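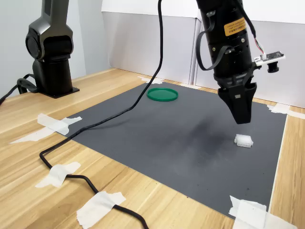

Dulleo Bench Kit — wrist camera and work mat set

Stock status: in stock
Ships from Grenircombe, packed flat

The Dulleo Bench Kit is a set of parts for people who already have a small robot arm at home or in a shared workshop and want to use it on an ordinary table. It adds a camera at the wrist, a work mat and a plain backdrop. The arm and the gripper are not included.

The first version was built by Teresa Kaczorowski and Ayanda Motaung on a shared bench in Grenircombe. They wanted something that could be set up in an evening and cleared away again without leaving marks on the table.

What you get

Camera board with lens, bare, no housing
Wrist bracket and screws
Camera cable, 3,000 mm
Gray work mat, 700 mm on the long side
2 white backdrop panels
Roll of white masking tape

What you need

A table you can bolt or clamp an arm to
An arm with a two-finger gripper
A computer with a free USB port
A small screwdriver

Setting up

Fix the arm first. A flat mounting plate bolted through the tabletop is the stiffest option. Clamps will do on a borrowed table, but check them before each session.

Stand the panels upright along the back edge of the table and push them together. A seam between them is fine. Soft shading on the panels does no harm either, but a lamp pointed straight at them will.

Tape the mat down at the corners and along any edge that lifts. Torn tape holds as well as cut tape. Let it overlap the mat and the wood.

Screw the camera board to the side of the wrist with the lens pointing down toward the fingertips. Run the wires up alongside the arm and leave enough slack for the wrist to turn all the way. Tape loose cable to the tabletop wherever it crosses the wood.

First objects

Start with light things that have a clear outline. A green plastic lid and a small white plastic block make a good pair — one flat and round, the other boxy. Brush crumbs off the mat now and then.

Two arms on one table

The mat is large enough to share between two arms facing each other. Order a second bracket and camera if you want a view from both wrists. Keep each arm's cable on its own side.

Spares

Mats, brackets and cables are sold separately. The Semov bracket fits wider wrists and uses the same screws.

Questions about fitting go to Shanti Pathak at the Grenircombe workshop. Please include the make of your arm and the width of the wrist in millimeters.

Page updated 27/07/2022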